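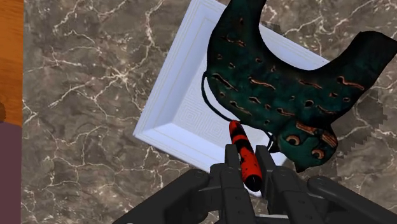
Late. Of course late. The 144 sat at the lights by the bridge for ever and Mali Prydderch ran the last bit with her coat open, lanyard in her teeth, through the side door at Danum and up.

Itwood people already in. Wednesday, they'd said two o'clock, and it was ten past one and they were eating the biscuits.

"We came early," said the tall one. Partanen. Handshake like a wet glove. "Is that all right?"

"Lovely," said Mali. "Lovely, yes."

Not lovely. The simulator was still loading. Dirnard, they called the system, after a horse somebody's uncle had lost money on, and Dirnard did not like being hurried. Progress bar. Fan noise. She took her coat off and then didn't know where to put it so she put it back on.

"While we wait," she said, and talked. Talked about grasping. About how you could break the same plate all morning and not sweep up. 3,699 practice runs since January, she told them, and not a single real cup chipped. A man at the back wrote that down. A woman with a stick asked if it knew what a cup was.

"Sort of," said Mali.

Then the big screen went and there it was. Marble worktop, the dark brown one, veins all over it like cracked ice. Run 193. She hadn't picked 193. The thing picked its own, that was the point, shuffled the objects and threw them down how it liked.

"Is that a duck?" said the woman with the stick.

"It's a bird."

"What's it doing on a tray?"

Mali looked at it. Great teal thing sprawled over a white tray, far too big for it, two ringed eyes. Her mam had a tray like that, near enough, with the square pattern in the bottom. Came out for the minister and for funerals. She had not thought about that tray in years and now was not the time.

"It puts things where it likes," she said. "Today it's a bird."

The gripper had the handle. Red and black, stripy, held between the two fingers, and the black cord lying in a loop over the tray. Right up by the beak. Mali's stomach went. Cords were bad. Cords were what it failed on, they'd had eight goes on Monday night and the cord had gone through the table in every one of them, straight down like the table was soup.

She hadn't told Itwood about the soup.

"And now it lifts?" said Partanen.

"Now it thinks."

Nothing. The fan. Somebody put a cup down very carefuly.

"My husband was like that with a tin opener," said the woman with the stick. People laughed, and Mali laughed too, too loud, and in the middle of the laughing the fingers moved. Up. Just a bit. The handle came up and the cord came after it, dragging over the rim of the tray, slow, a proper cord with weight in it. Didn't go through. Did not go through the table!

She found she was holding the back of Partanen's chair.

Up again. The loop opened and slid and the bird rocked on its tray and she thought, don't, don't you dare, and it rocked back. Stayed. The gripper swung out left over the bare marble and let the handle down and opened.

Quiet. Then the woman with the stick clapped, on her own, three or four claps, and stopped.

"Was that good?" she asked.

"Yes," said Mali. "Yes, that was good."

Partanen had turned round in his chair. Kind eyes, when you saw them close to. "Can you make it do the same one again?"

She could not. The screen had already gone blue and the bar was creeping along the bottom for 194, and who knew what it would throw down this time, forks probably, it loved forks.

"Have another biscut," she said, and finally took off her coat.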